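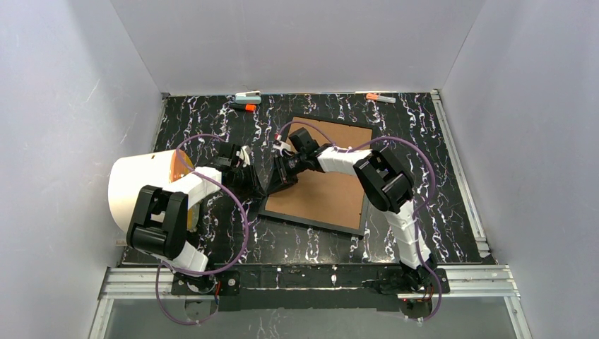 The two arms at the Zodport demonstration table, grippers nearly touching over the cardboard board.

The Zodport Open Day is a robotics demonstration held each October in Kütt. It began as a tour of the Gukport workshop and became a public event after visitors showed more interest in the machines than in the tour. Its main attraction is Utetti, a pair of white 3D-printed arms that share one tabletop and, on good days, a plan.

Demonstrations are run by Joanne Sedgwick and last 13 minutes, including the apologies. The first open day drew 299 people, a figure the organizers still describe as "nearly 300." Later attendance has reached 2,000, helped by free parking.

Critic Gearóid Sheehan called the show "slower than my uncle, but tidier." Utetti's designer, Kianoush Taheri, has the review framed above his desk.

See also: Gukport workshop; Kütt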